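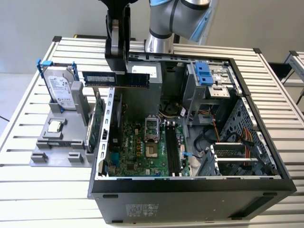

A desktop tower opened up on the bench, with a memory module just above the case and a hard drive in its blue caddy at left.

Old office towers get a second go in Durelholm
Dec 26, 2018

I've walked past the Stojanović building in Durelholm more times than I can tell you, and until last week I had no clue what went on in the back. Old desktop computers, that's what! The Plalline project takes in towers that offices are done with, opens them up and gets the good ones running again for families and schools in the area.

Costel Milošević runs the bench, and he let me hang around for an afternoon (I asked far too many questions, sorry Costel). The case goes down on its side so you can get at everything inside, and the parts wait next to it in a gray holder with a pocket for each — hard drive, processor, a green circuit board standing up in its slot. Memory is his favorite upgrade. "People think the whole computer is worn out," he told me, "and a lot of the time it just wants more RAM."

The project started in November and has sent out about 70 computers so far, most of them to homes here in town and a batch to the school in Homirau. Every drive gets wiped before it goes anywhere, and Costel was very firm on that point.

If you have a tower gathering dust under a desk, you can drop it off at the side door between 3 and 5 in the afternoon. Keep the power cord with it if you still can find it. Monitors are a no for now — there's no shelf space left. I'm bringing mine in after New Year's, once I've got the photos off it.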